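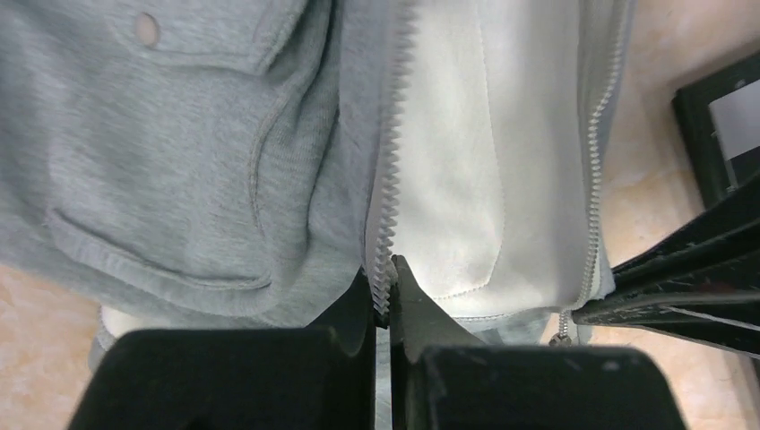

Wie ein Roboter eine Jacke findet

Technik erklärt für Kinder ab zehn Jahren
Text: Pejman Dehghan
Stand: 2. Juni 2019

Ein Pullover auf dem Boden ist für dich ein Pullover. Für einen Computer ist er zuerst eine Tabelle mit Zahlen. In diesem Text geht es um die Programme, die aus den Zahlen eine Bewegung machen.

Schritt 1: Zahlen lesen

Ein Kamerabild besteht aus kleinen Punkten, den Pixeln. Jedes Pixel hat drei Zahlen: eine für Rot, eine für Grün, eine für Blau. Jede Zahl liegt zwischen 0 und 255. Sind alle drei Zahlen gleich groß, ist das Pixel grau. Ein Pixel mit den Werten 171, 171, 171 ist hellgrau. Es könnte zu einer Kapuzenjacke gehören, aber auch zu einer Wand oder zu einem Löffel. Ein einzelnes Pixel sagt also wenig.

Das Programm vergleicht deshalb Nachbarn. Ändern sich die Zahlen von einem Pixel zum nächsten stark, liegt dort vermutlich eine Kante. Ändern sie sich langsam, ist es eher eine Fläche oder ein weicher Schatten. Bei Stoff ist das schwierig. Eine Falte erzeugt auch Kanten, und zwar jedes Mal andere.

Schritt 2: Muster erkennen

Für Falten kann man keine vollständige Liste schreiben. Stattdessen verwendet man ein neuronales Netz. Das ist ein Rechenverfahren mit sehr vielen einstellbaren Zahlen, die Gewichte heißen. Man zeigt dem Netz Bilder, auf denen Menschen vorher markiert haben, wo der Stoff ist. Liegt das Netz falsch, werden die Gewichte ein kleines Stück verändert. Dann kommt das nächste Bild. Dieser Vorgang heißt Training.

Im Programm Udirix, mit dem wir in Terville arbeiten, bestand der erste Versuch im April aus 200 markierten Bildern. Für die großen Flächen reichte das. Den Reißverschluss hielt das Netz oft für eine Naht, und wir mussten weitere Bilder markieren.

Schritt 3: Vom Bild zum Ort

Jetzt weiß das Programm, an welcher Stelle im Bild der Stoff liegt. Der Roboterarm braucht aber einen Ort im Raum, zum Beispiel: so weit nach links, so weit nach vorn, so hoch. Die Umrechnung muss man vorher einrichten. Das nennt man Kalibrierung.

Dazu dient ein Schachbrettmuster. Die Seitenlänge der Felder ist bekannt, und die Ecken zwischen Schwarz und Weiß lassen sich im Bild sehr genau finden. Das Programm sucht die Ecken und vergleicht: So groß ist ein Feld wirklich, so groß erscheint es im Bild. Daraus berechnet es, wo die Kamera steht und in welche Richtung sie schaut. Wird die Kamera danach verschoben, muss neu kalibriert werden.

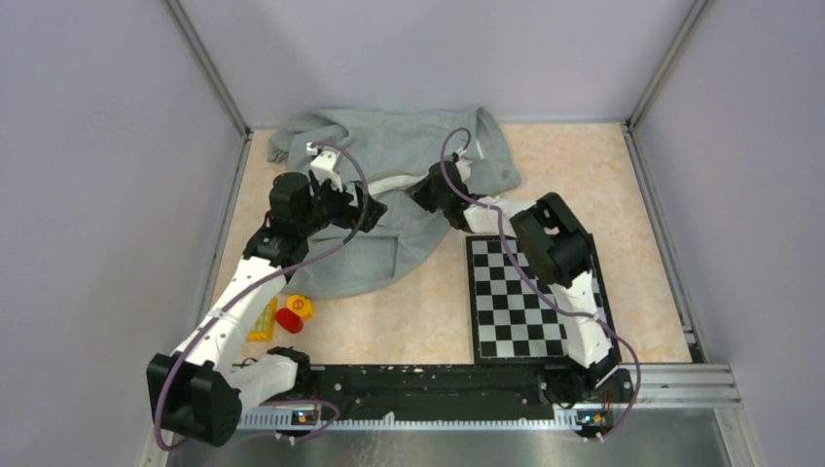 Zwei Arme greifen einen grauen Kapuzenpullover. Rechts unter dem Arm liegt das Schachbrettmuster.

Schritt 4: Einen Weg planen

Ein Roboterarm besteht aus festen Teilen und Gelenken. Soll der Greifer an einen bestimmten Ort, muss für jedes Gelenk ein Winkel berechnet werden. Diese Rechnung heißt inverse Kinematik. »Invers« bedeutet umgekehrt: Man kennt das Ziel und sucht die Winkel. Oft gibt es mehrere Lösungen. Du kannst das selbst prüfen — lege die Hand flach auf den Tisch und bewege nur den Ellbogen. Die Hand bleibt, wo sie ist, die Winkel in deinem Arm ändern sich.

Mit zwei Armen kommt eine weitere Aufgabe hinzu. Die Arme dürfen nicht zusammenstoßen. Das Planungsprogramm Pinovby zerlegt die Bewegung in kurze Abschnitte und prüft für jeden, ob sich die Teile zu nahe kommen. Wenn ja, wird der Weg verworfen und ein anderer gesucht.

Schritt 5: Regeln

Kein Motor trifft seinen Winkel sofort. Deshalb wird dauernd gemessen und korrigiert:

Messen: Welchen Winkel hat das Gelenk jetzt?
Vergleichen: Wie weit ist es vom Ziel entfernt?
Korrigieren: Motor etwas stärker oder schwächer ansteuern.
Wieder von vorn.

Das ist ein Regelkreis. Eine Heizung mit Thermostat arbeitet nach demselben Prinzip, nur viel langsamer.

Stoff verändert beim Anfassen seine Form. Der Plan von eben passt dann nicht mehr genau. Das Programm muss neue Bilder auswerten, während sich die Arme bewegen, und den Plan anpassen. Bei einem Baustein ist das einfacher, denn er behält seine Form.

Wörter zum Nachschlagen

Pixel: kleinster Punkt eines Bildes
Gewicht: einstellbare Zahl in einem neuronalen Netz
Kalibrierung: Einrichten der Umrechnung zwischen Bild und Raum
Inverse Kinematik: Berechnung der Gelenkwinkel aus dem Zielort
Regelkreis: Messen, Vergleichen, Korrigieren in ständiger Wiederholung

Aufgabe für zu Hause

Zeichne ein Raster mit 12 mal 12 Kästchen. Lege einen Socken darauf und schreibe in jedes Kästchen eine 1, wenn dort Stoff liegt, sonst eine 0. Schiebe den Socken zusammen und wiederhole das auf einem zweiten Blatt. Vergleiche beide Blätter.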